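Planning the purchase of a two-armed workstation: an interview with the equipment lead at Conneely

Published 24/04/2019

Conneely runs a shared workshop for small manufacturers and repair firms. Its members pay a yearly fee and in return have the use of machines that few of them could buy alone. Last year the board agreed in principle to add a two-armed robot workstation for sorting and packing small goods. The equipment lead, who wrote the purchase plan and will be responsible for the budget, spoke to us at the Conneely offices. At the request of the organisation, the interview is published without a name.

The first question concerned the order in which decisions had been taken. Many organisations begin with a supplier's catalogue and work backwards. Conneely began with a list of tasks drawn up by its members.

"We asked every member firm to describe a job that takes up staff time and is done at a table," the equipment lead said. "We did not mention robots in the letter. We wanted to hear about the work first, and the answers were plainer than we had expected. People wrote about putting parts into trays, checking returned goods and making up kits for customers."

Over 40 replies were received. Those that needed heavy lifting, or the handling of liquids, were set aside. The remainder were grouped by the size of the item and by whether one hand or two would be needed.

The second group proved the more important for the budget. A single arm costs less, takes up less floor and is simpler to insure. The equipment lead accepted that this had been the strongest argument put to the board against the larger purchase.

"If you look only at the price of the arm, you will buy one arm. When we costed the fixtures needed to hold things still for it, the gap became much smaller. Every new product would have needed a new fixture, and our members change their products often."

Two suppliers were invited to tender. Skillar offered a complete station, with the arms, table and supporting frame delivered as one unit. Justent offered the arms alone and proposed that Conneely should arrange the rest locally. The Justent price was lower on the first page and higher once the additional work had been included.

"I would advise anyone in our position to ask for the whole figure in writing," the equipment lead said. "That means delivery, fitting, training, spare gripper fingers and the first service visit. We had to go back to both firms before we could compare like with like."

One item in the budget drew particular comment from members. A sum of £3,628 was reserved for simulation, to be spent before any order was placed. The work was given to Clustent, which prepared a model of the proposed station and ran a number of the members' tasks in it with everyday items on the table.

Some members felt that this was money spent on pictures. The equipment lead took a different view.

"It is a small part of the whole, and it changed what we asked for. We had written down a table size that came from the room we had free. Once we saw both arms working over the same surface, we had a better idea of how much space they need to turn in, and where a tray ought to go so that either hand has a fair approach to it."

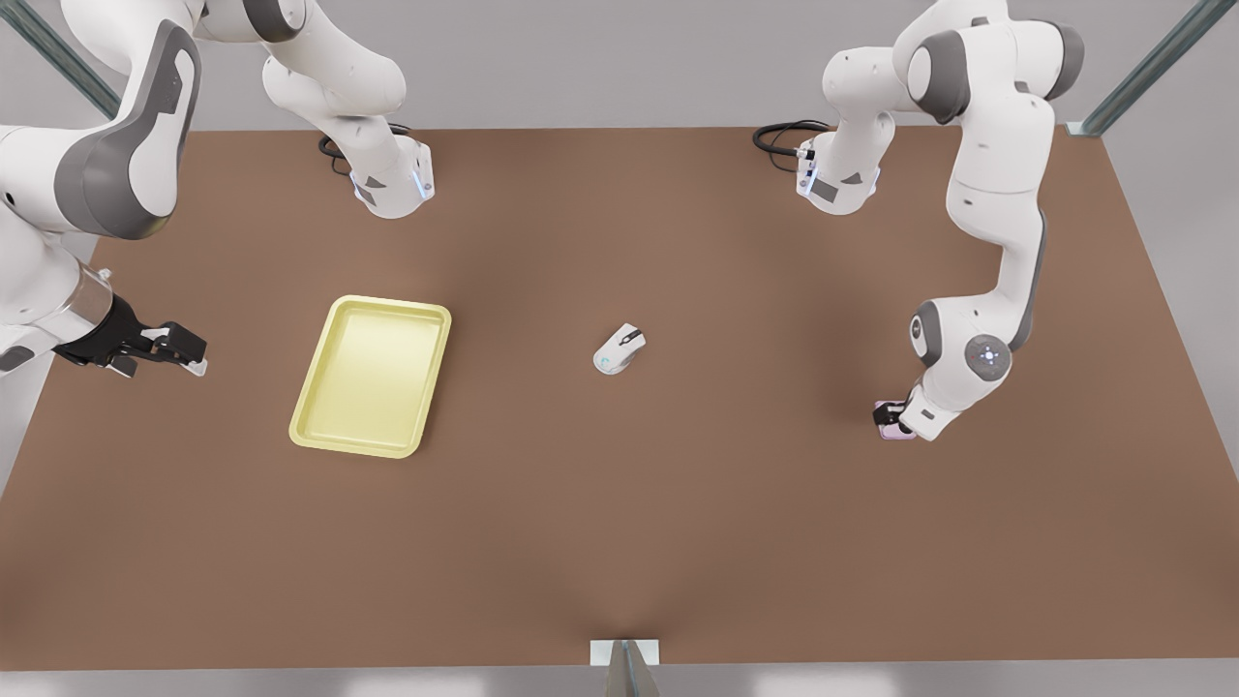 The specification was then revised. Conneely asked for a plain tabletop with no fixed fittings, so that trays could be placed wherever a task required, and for two-fingered grippers in preference to suction cups. Cable routing was added as a separate heading, with the supplier asked to state how cables would be kept clear of the working area.

The equipment lead was careful not to claim too much for the exercise. "A model will not tell you how a worn box behaves, or what happens when a label peels. We have kept money back for a trial period on the real machine and we expect to use it."

That trial is planned to last 3 months. Staff time has been included at full cost, a point on which the finance office insisted. In the equipment lead's experience, staff time is the figure most often left out of plans of this kind.

Asked about running costs, the equipment lead said that the plan allowed for 2 service visits a year and for the replacement of gripper fingers as a regular expense. Members will book the station by the half day. The rate has not been settled, although it is intended to cover service and power and to leave the purchase price to the capital fund.

The board will consider the final tender documents in August. If they are approved, an order will be placed in the same month, and member firms will be invited to put forward tasks for the trial. Firms wishing to do so should send a short written account of the job, with the size and weight of the items handled, to the Conneely equipment office.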